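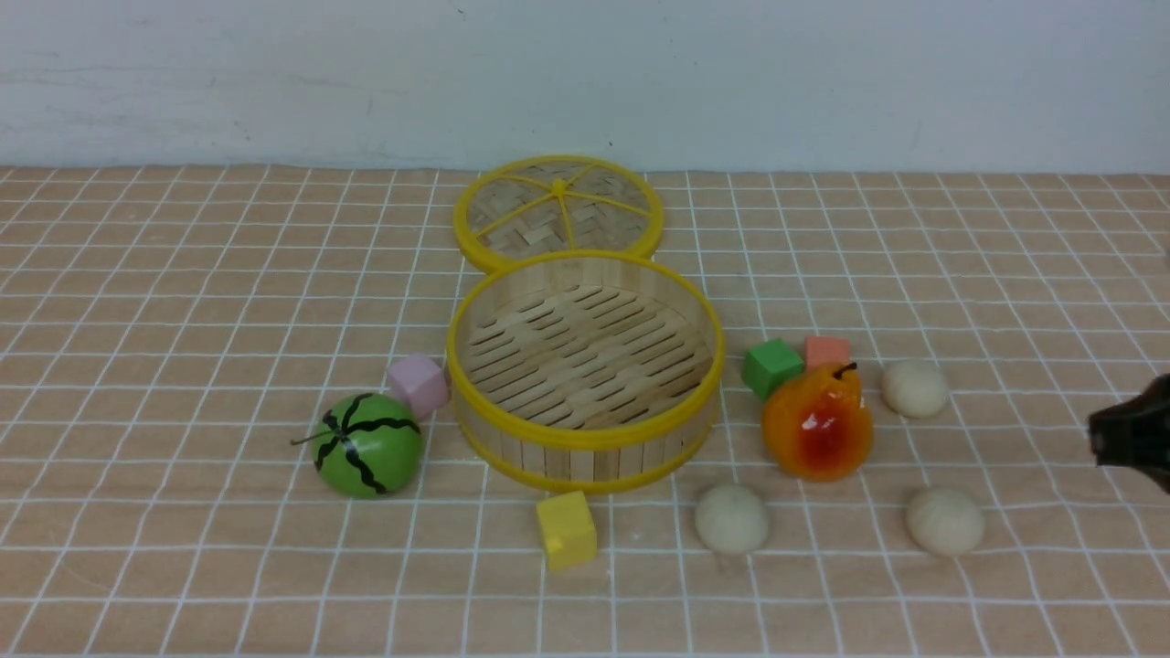 Steamer task, head camera. Open basket with the lid behind it, cubes and toy fruit on either side.

Kerkuseo collects demonstrations for Stokier, a policy learning to move small round objects into a container. The gallery covers one layout from the Misbridge bench. The goal is all three buns in the basket; the cubes, the pear and the watermelon are distractors and should stay where they are. Oluwatosin Okoro drew up the layout and keeps the label sheet.
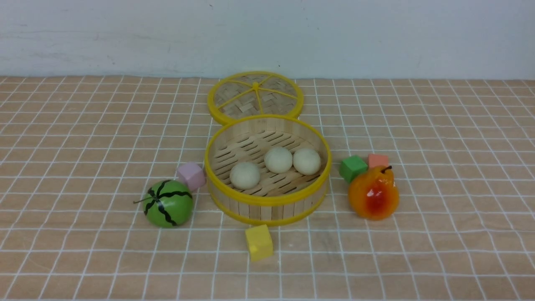 Three buns on the basket floor, distractors outside.

An arrangement like this one meets the goal condition. Position inside the basket is not scored – a bun may touch the wall or another bun. The lid is not part of the task.
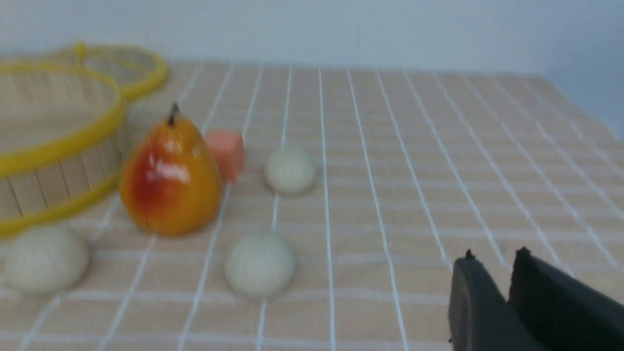
Wrist camera, fingers open, buns on the cloth near the pear.

Wrist and head streams are stored separately and matched by timestamp. Motion blur is left in, as the policy will meet it at run time. The set holds 29 demonstrations of this layout, 24 for training and the rest held out. Two operators shared the recording.

Labels are assigned per demonstration, at the start and end states only.
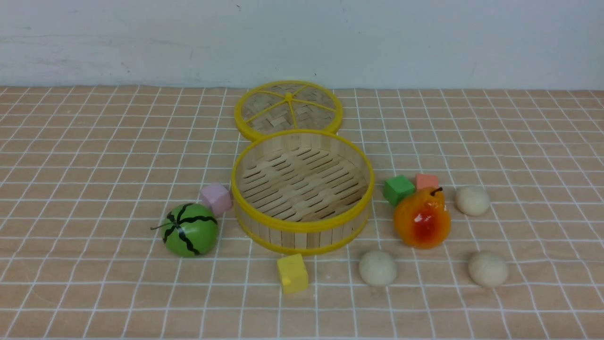
Bun start positions vary between demonstrations, and the written layout gives limits for each. The next layout, Abubakar, keeps the same grid cloth and adds a second container. Recording for it is planned for October.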